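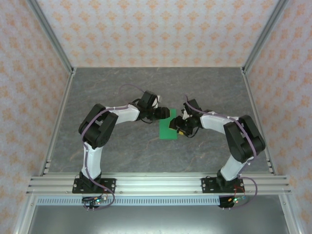

Dating an old druggist's bottle, help please!
I picked up a cork-top bottle in June, embossed ORARD & CO. DRUGGISTS CLALEMURA, and I'd love to know when the shop was open. I've been through 111 pages of the Clalemura directory scans (my eyes!) and only found a grocer by that name. I want to put it out on a gray top with thin pale veins in it, like the one in the picture, because I think that slate or marble look would suit an old pharmacy piece. Anyone know the firm?
bottlebarn, 07/07/2020

gristulton_glass
Fun one! Try the Gristulton directory instead, the Clalemura shops got lumped into the back of it for years. I have Orard as a druggist there, same street as Meireles the perfumer, and I think they shared a building for a bit. Check the base too. If there's a number like 2,033 on it, that's probably just the mold and won't give you a year. I chased one of those for a whole winter.

corktop
no idea on dates but I paid 300 for one with the label still on, don't scrub yours

oldlabels
Seconding the Gristulton book. Look under "Chemists" as well as "Druggists", mine was filed under both with two spellings.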